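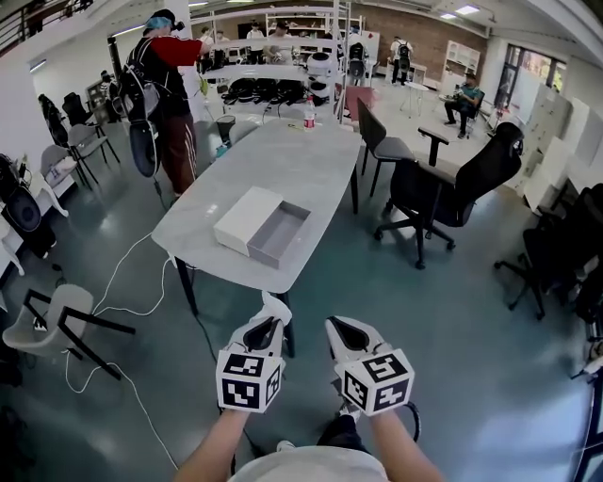 Long table with a white box and its lid

About Bouazza Tea Supply

Bouazza Tea Supply sells loose tea to cafes, small hotels and offices in and near Ustley. We opened in February with 2 blends and now carry 41 teas, most of them black or green. Our house blend is Tallia, a strong breakfast tea sold in bags of 500 grams. Dadeck is the decaf version.

Orders are packed at our Ustley shop and go out by van twice a week. The smallest order we deliver is $45. Smaller orders can be picked up at the counter. New customers can ask for samples before they open an account, and we can print brewing cards for your staff.

Contact us | © Bouazza Tea Supply | Back to top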